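4.2 What changed for the people doing the job

I went into the Pondari site expecting to write mostly about speed. Everyone asks about speed first, and I'd budgeted half this section for it. But when I sat down with the 961 diary entries our participants kept, speed hardly came up. What they wrote about was who they got to talk to, and when their hands hurt.

A bit of background for anyone skipping ahead from Section 2. Before the Raltar cell went in, bagging and sorting was done by a crew of 8, standing in pairs across a bench. Two of them now look after the cell, and the rest moved over to what the company calls teaching work - they pick up bags and other soft items with a hand-held gripper, again and again, so the arm has something to learn from. Same building, same pay grade, very different day.

The thing I kept hearing was that teaching feels slower and more tiring to think about. One person told me she used to get through a morning on autopilot and chat the whole way. Now she has to pay attention to how she closes her own fingers, and she goes home with a sore head instead of a sore back. She wasn't complaining, mind you. She'd take the head any day. Others weren't so sure, and two asked to go back to the bench within 6 weeks (there was no bench to go back to, and that comes up again in 4.4).

Plastic bags were the item people grumbled about most. They fold differently each time and they cling to things, so you can't settle into a rhythm the way you can with a carton. Figure 7 is from the teaching area.

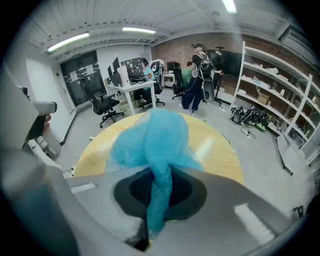 Figure 7. A light-blue plastic bag and the hand-held gripper at a round table, with other people at work in the same room.

I'd also underrated how much the new room mattered. The crew had spent years in a loud hall where you only ever saw your own lot. In the teaching area they share space with people at computers, and nearly 100 of the diary entries mention a conversation with someone from a different job. Some of those chats led to real changes. The June update to the grip settings started with a sorter's remark over morning tea, and the engineers credit her for it in their notes.

That fits what Tóth and Olport found in parcel depots, though their workers had less say over the settings than ours did. I'll come back to that difference in Section 5.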